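31/07/2020

**Kurska desk chair, five months in**

Bought in February, sat in it most days since. Quick write-up before I forget, dinner's on.

Paid 193 from Tenditz. Their delivery bloke rang 15 minutes before, which was nice. Left it at the bottom of the stairs, which wasn't. Heavy box. Janelle Macapagal from downstairs took the other end – thank you Janelle, still owe you a cake.

Putting it together: 40 minutes, would've been less with decent instructions. Step four is printed upside down and the little bag of bolts isn't labelled. Two look the same and aren't. Long ones go in the back, short ones under the seat. Write that on your hand.

Comfort. Good for a morning. Fine for an afternoon if you get up now and then. Seat is firmer than my old Wan, which had gone like a hammock, and my hips are better for it. Lower back took a week or so to get used to it. Not one for sitting cross-legged, too narrow. I'm five foot four and my feet are flat on the floor on the lowest setting, but only just. Shorter than me, get a footrest.

Gripes:

- squeaks when you lean left. Only left. Oil helped for a fortnight
- fabric grabs every bit of fluff going, and I've a cat
- the height lever is stiff, I have to sort of stamp on it with my hand
- customer service took nine days to anser one email

I did try the posh one, the Flonus, at Hacer Öztürkmen's office before all this. 630! Lovely thing, arms that go every which way, and the back follows you about. Is it three times as good? No. Would I have it if someone else paid? Yes, tomorrow.

Looks wise the Kurska is plain and I like plain. Goes with a pale floor, goes with a white desk, doesn't shout.

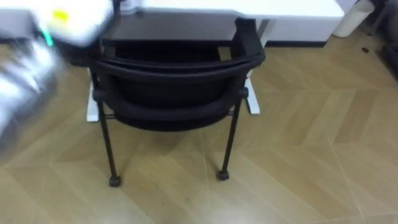 *Black chair, white desk, chevron floor.*

Would I buy it again – yes, probably, if the price hasn't crept up. Check the returns bit first though, Tenditz want it back in the orignal box and I'd cut mine up by teatime.

Four out of five. Loses one for the squeak.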